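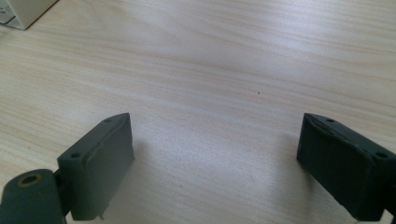 The Drindero light string is a warm-white LED set for trees and windows, sold with a plug-in timer. I ran it through December on a 28-foot porch rail, 14 hours a day. The timer lost 9 minutes over the month.
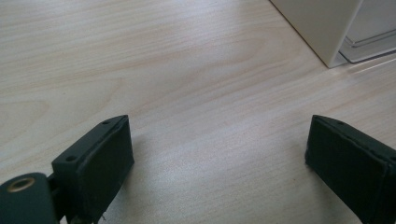

*Tabletop grain, close up.*

The plug is the weak point. It is wide and blocks the next outlet — Darren Goodall's older Lollholm set does not. Color is even from end to end. The clips grip gutters well but slide on round rails, so I used zip ties. Spare bulbs are not included.
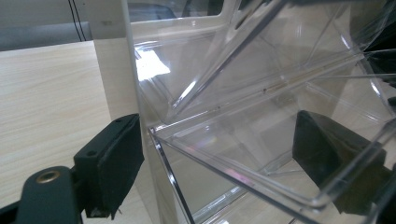 *Clear box with a tilted panel.*

For storage, wind the string flat and keep the timer separate. Good for rails and windows, less so for crowded power strips.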